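4. Primera puesta en marcha de la lámpara de mesa Skindel

Ya tiene la lámpara montada y con la base bien atornillada, así que viene la parte agradable: encenderla y dejarla a su gusto. Lea la sección entera antes de empezar, aunque tenga prisa por verla funcionar. Son pocos pasos, pero alguno depende del anterior y volver atrás obliga a repetir el ajuste del brillo desde el principio.

4.1 Antes de enchufar

1. Coloque la lámpara en el lugar donde vaya a usarla. Procure que sea una superficie firme y plana, y deje libre la parte trasera de la base para que el cable salga sin doblarse.

2. Retire la película protectora de la pantalla tirando de la lengüeta azul. A veces se resiste un poco en las esquinas; un paño tibio y algo de paciencia la despegan muy bien.

3. Compruebe que el mando giratorio está en la posición de reposo, con la marca mirando hacia usted.

4. Conecte primero el cable a la lámpara y después el adaptador a la toma de pared.

PRECAUCIÓN: utilice solo el adaptador Farevance suministrado en la caja. Otros adaptadores pueden tener una clavija parecida y entrar sin dificultad - y aun así dañar el circuito de regulación. Esta avería no está cubierta por la garantía.

4.2 Encendido y ajuste del brillo

1. Pulse el mando una vez. La luz sube poco a poco durante un par de segundos, a propósito, para no deslumbrar a quien la enciende de madrugada.

2. Gire el mando hacia la derecha para aumentar el brillo y hacia la izquierda para reducirlo. La escala interna va de 0 a 255, y la verá en la pantallita de la base mientras gira.

3. Para una lectura cómoda de noche le proponemos empezar en 73. Es el valor de fábrica y a la mayoría de las personas les resulta agradable, pero tómelo como un punto de partida y muévalo con toda libertad.

4. Cuando encuentre su nivel preferido, mantenga pulsado el mando hasta que la luz parpadee 2 veces. El valor queda guardado y la lámpara lo recordará aunque se vaya la corriente.

NOTA: si suelta el mando tras el primer parpadeo, no se guarda nada. Vuelva a pulsar y espere al segundo.

4.3 Luz cálida y luz fría

El tono se ajusta con el mismo mando. Púlselo dos veces seguidas, sin pausa, y gírelo: hacia la izquierda la luz se vuelve más dorada, hacia la derecha más blanca. En la posición más cálida alcanza los 2000 K, un tono muy parecido al de una vela, estupendo para la sobremesa y bastante menos para coser un botón negro en una chaqueta negra.

Si no toca el mando durante un rato, la lámpara sale sola de este modo y vuelve al control de brillo. No se preocupe, el tono elegido se conserva.

4.4 Orientación del cabezal

1. Sujete la base con una mano.

2. Con la otra, tome el cabezal por el aro exterior y llévelo a la inclinación deseada. Notará cierta resistencia al principio, que va cediendo con el uso de los primeros días.

3. Si el cabezal baja por su propio peso, apriete el tornillo lateral un cuarto de vuelta con la llave pequeña. Pruebe de nuevo antes de apretar más.

PRECAUCIÓN: apague la lámpara y déjela enfriar antes de manipular el tornillo. No lubrique la articulación.

4.5 Accesorios compatibles

La pinza de sobremesa Mac Giolla y la pantalla textil Collotier encajan en este modelo sin adaptador. Encontrará las instrucciones de montaje en la hoja que acompaña a cada accesorio - guárdela junto a este manual, porque las medidas de los tornillos cambian de uno a otro.

Para la limpieza habitual, el apagado programado y el cambio del cable, continúe en la sección 5.
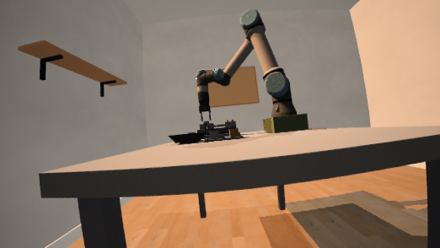
Fig. 4. Brazo articulado sobre una mesa, imagen generada por ordenador.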